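第8章　任せたはずの仕事が戻ってくるとき

この章で考えること
・「任せる」と「放り出す」は、どこで分かれるのか
・決めてよい範囲を、どんな言葉で渡すか
・戻ってきた仕事を、上司はどう受けとるか
・境界線を引き直す時期の見つけ方

はじめに

いきなり私の失敗談から始めさせてください。教科書の章の頭に著者の失敗談が載っているのもどうかと思うんですが、この話を抜きにすると、あとの節がどうも絵空事に見えてしまうので。

Runtonという会社の物流部門で、私が初めてチームを持ったころのことです。私はとにかく「任せる上司」になりたかった。前の職場では、封筒の宛名の書き方まで直されるような環境にいましたから、自分が上に立ったら絶対にああはなるまいと、それはもう固く決めていたわけです。で、着任した最初の朝礼で言いました。「みなさんのことは信頼しています。どんどん自分で決めてください！」

気持ちよかったですねえ、あれは。言った本人だけが気持ちよかったんだと、いまならわかります。

翌週から、私の机の前に列ができました。「この返品、受けていいですか」「運送会社を替えたいんですが、いいですか」「倉庫の棚の並びを変えたいって前に出したんですけど、どうなりました？」。私は笑顔で「任せるよ」と答え続けました。すると相手は、ちょっと困った顔で席に戻り、しばらくするとまた来るんです。同じ質問を、少しだけ言い方を変えて。

そのときの私は、正直なところ「やる気の問題かな」と思っていました。ひどい話です。みんなは、どこまでが自分の決めてよいことなのかを聞きに来ていたのに、私は「任せる」という言葉を繰り返すばかりで、肝心の線をどこにも引いていなかったんですから。

この章は、その線の話です。

8.1　権限委譲という言葉の、ふたつの中身

「権限委譲」という言葉は、たいへん便利に使われています。便利すぎて、中身がふたつ混ざっていることに気づきにくい。私は授業でもいつも、まずこのふたつを分けてもらうことにしています。

ひとつめは、作業の委譲です。誰がその手を動かすか、という話ですね。見積書をつくる、在庫を確認する、お客さまに電話をかける。こういう仕事を上司から部下に渡すのが作業の委譲です。

ふたつめは、判断の委譲です。見積書にいくらと書くか、在庫が足りないときにどのお客さまを先にするか、電話の相手が怒っていたらどこまで譲るか。こちらは、手を動かす前や途中で「どっちにする？」と迷う、その迷いごと渡すことになります。

やっかいなのは、作業だけを渡して「権限を委譲した」と言ってしまうケースがとても多いことです。私がRuntonでやったのは少し違っていて、判断も渡したつもりでいながら、判断に必要な材料を手元に置いたままにしていました。予算がいくら残っているか、本社が今年どのお客さまを大事にしているか、過去に似た件でどんな揉めごとがあったか。そういうことを知っているのは私だけ。これで「自分で決めて」と言われても、決めようがありませんよね。

ですから、判断を渡すときには情報も一緒に渡す。これがこの章の最初の約束ごとになります。第3章で扱った「情報の流れの図」をまだ描いていない方は、先にあちらへ戻ってもらったほうが早いかもしれません（描いた方は、その図を手元に出しておいてください。8.4で使います）。

8.2　金額で線を引いてみる

では、線はどうやって引けばいいのか。いちばん手っとり早いのは金額です。

Clasevariという部品商社の営業所にお邪魔したとき、そこではお客さまへの値引きや送料の負担について、1件3000円までは担当者がその場で決めてよい、という決まりになっていました。3000円。少ないと思いますか？　私も最初は、ずいぶんつつましい額だなあと思ったんです。

ところが半日、事務所の隅に座らせてもらって電話のやりとりを聞いていたら、見方が変わりました。お客さまからの苦情というのは、送料を持ちます、小さな部品をひとつ余分に送ります、というくらいで片がつくものがじつに多い。そして、それを電話口ですぐに言えるかどうかで、相手の声の調子がまるで違ってくるんです。「確認して折り返します」と「こちらで送料を持たせていただきます」では、費用は同じでも、受けとる側の気分はまったく別物でしょう？

金額の線のよいところは、誤解が起きにくい点にあります。3000円は誰が読んでも3000円です。「常識の範囲で」とか「よほどのことでなければ」といった線は、引いた人の頭の中にしかありません。

ただし、金額だけでは扱えない判断もたくさんあります。お客さまに詫びるときの言い方、納期の約束、他の部署への頼みごと。お金はほとんど動かないのに、あとで大きく響くものです。そこで次の節では、金額以外の線の引き方を見ていきます。

8.3　「先に相談」と「あとで報告」

金額で割り切れない判断については、私は段階をふたつだけ使うようにしています。

先に相談：決める前に、上司または関係する人と話す。
あとで報告：自分で決めて動き、そのあとで知らせる。

えっ、それだけ？　と思った方、わかります。世の中の本を見ると、委譲の段階が五つも六つもあって、きれいな階段の絵までついていたりします。私も一時期は凝った表をつくって配っていました。色分けまでしてね。でも、現場の人は忙しいので、電話が鳴っている最中に「これは第四段階だったかな、第五段階だったかな」なんて考えてくれません。ふたつなら覚えていられます。

この分け方を初めて本格的に使ったのが、Mtshaliという設備保守の会社での研修でした。保守員のみなさんに、ふだん迷う場面を付箋に書き出してもらい、壁に貼った紙の左右に振り分けてもらったんです。左が「先に相談」、右が「あとで報告」。

おもしろかったのは、管理職と保守員に別々の部屋で同じことをしてもらったら、結果がずいぶん食い違ったことです。しかも、食い違いの向きが私の予想と逆でした。管理職のほうが右に多く貼ったんですよ。つまり上の人たちは「そんなの自分で決めてくれていいのに」と思っていて、現場の人たちは「これは聞かないと怒られる」と思っていた。過去に一度、勝手に決めて叱られた人がいて、その話が先輩から後輩へと語り継がれていたんですね。叱った当の管理職は、とっくに異動していました。

こういう食い違いは、紙に貼って並べてみるまで、どちらの側からも見えません。章末の演習でみなさんにもやってもらいますが、できれば職場の人と一緒に取り組んでほしいと思います。一人でやると、どうしても自分の部屋の付箋しか貼れないので。

8.4　戻ってきた仕事をどう受けとるか

さて、線を引いたとします。情報も渡した。それでも仕事は戻ってきます。部下が机の前に立って、「すみません、これ、どうしたらいいでしょう」と言う。線の内側、つまり自分で決めてよいはずのことを、聞きに来るわけです。

このとき、上司がいちばんやりがちなのが、答えてしまうことです。だって答えを知っているし、答えたほうが早いし、なにより頼られるとちょっとうれしい（ここは認めましょう、うれしいですよね！）。でも、ここで一度答えると、次もその人はやってきます。隣の席の人も、それを見てやってきます。

かといって「自分で考えて」と突き返すのもまずい。私が朝礼のあとでやったのは、まさにこれでした。笑顔で突き返していただけです。

私がいま勧めているのは、問い返しの順番を決めておくやり方です。

まず「あなたなら、どうしたい？」と聞く。
次に「それを決めるのに、足りない情報はある？」と聞く。
足りないものがあれば渡す。なければ「じゃあ、それでいこう」と言う。

文字にすると拍子抜けするほど単純ですが、二番目の問いがよく効きます。戻ってくる仕事の多くは、情報がどこかで詰まっているサインなんです。ここで第3章の「情報の流れの図」を出してきてください。部下が「足りない」と言ったものを、図に赤で書き込んでいく。ひと月も続けると、赤い字が同じところに固まってきます。そこが、みなさんの職場の詰まりです。

なお、三つめの「じゃあ、それでいこう」は、自分の案と違っていても言ってください。つらいですよ、これは。私はいまだに口の端がぴくぴくします。

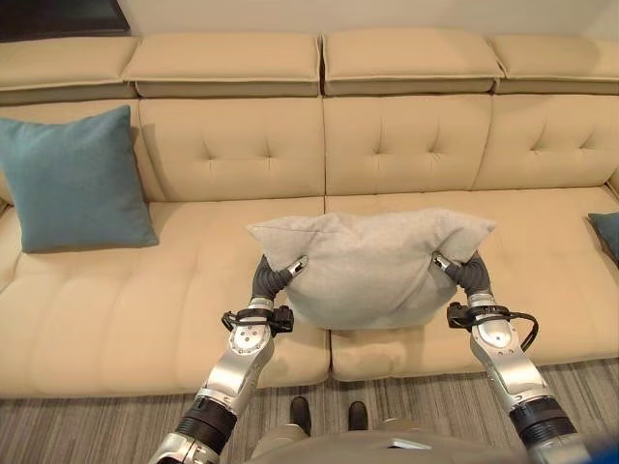

最終更新：7月

8.5　線は引いたら終わり、ではない

Plivanoという業務用清掃の会社の話をします。従業員50人の会社で、現場のリーダーたちに備品の発注を任せる仕組みを、かなり丁寧につくっていました。上限額も決めたし、業者の一覧も配った。最初の半年はじつにうまくまわって、私も研修のたびに「いい例です」と紹介していたくらいです。

それが、だんだんおかしくなりました。洗剤の値段が上がったんです。上限額は据え置きのまま。すると、以前ならリーダーがその場で注文できた量が、線を越えるようになってしまった。みんな真面目ですから、越えるたびに本部へ申請を出します。本部は申請に追われて、承認が遅れる。困った現場は、注文をふたつに分けて線の下をくぐらせるようになりました。

誰も悪気はないんですよ。それどころか、みんな仕事を止めまいとしてやっている。でも、注文を小分けにすれば送料は余計にかかりますし、本部からは何がどれだけ使われているのかが見えにくくなります。情報を流すための仕組みが、情報を隠す仕組みに変わってしまったわけです。

組織をひとつのシステムとして見ると、これはよくある形です。ルールの外側の条件が動いたのに、ルールだけが止まっている。すると人は、ルールと現実のすき間を自分の工夫で埋めはじめます。工夫は目に立たないので、上からは「問題なし」に見える。そして、ある日まとめて表に出てくるんですね。

ですから線には、見直しの時期を最初からつけておいてください。いつでも見直せます、では誰も見直しません。予算を組む月でもいいし、繁忙期が明けたときでもいい。Plivanoではその後、価格表が改まるたびに上限額も見直すことにして、小分けの注文はなくなりました。

見直しの場では、次のようなことを聞いてみるとよいでしょう。

・この線があるせいで、遠回りしている作業はありますか
・線の内側なのに、いまだに相談している判断はありますか
・線を引いたときと比べて、値段や人数や取引先は変わりましたか

ふたつめの問いは、聞き方に気をつけてください。「なんで相談してくるの」と聞こえたら台無しです。私は「相談したほうが安心なのって、どのへん？」くらいの軽さで聞くようにしています。

8.6　この章の残りの進み方

ここまでが導入です。次の節からは、少し細かい話に入ります。8.7では委譲した判断の記録の残し方を、8.8では部署をまたぐ判断の扱いを取りあげます。8.8は毎年受講生から「難しい」と言われるところなので、時間に余裕のあるときに読んでください。

先に用語だけそろえておきます。この章で「判断」と書いたら、選択肢が複数あって、どれを選ぶかで結果が変わるものを指します。手順書どおりにやれば済むものは「作業」と呼びます。「線」は、担当者が一人で決めてよい範囲の境目のこと。私の口癖がそのまま用語になってしまいましたが、「決裁権限の範囲」と書くより短いので、このままいきます。

準備演習

1　この一週間に、あなたが上司や先輩に確認した事柄を思い出し、書けるだけ書き出してください。それぞれについて「先に相談」と「あとで報告」のどちらが適切だったかを記入します。

2　書き出した事柄のうち、「あとで報告」でよかったと思うものをひとつ選び、なぜ当時は先に確認したのかを考えてください。情報が足りなかったのか、過去の経験のせいか、それとも線が示されていなかったのか。

3　部下や後輩のいる方は、同じ表を相手にもつくってもらい、見比べてください。食い違ったところには印をつけておきます。8.7の冒頭でその印を使うので、捨てずに本に挟んでおいてください。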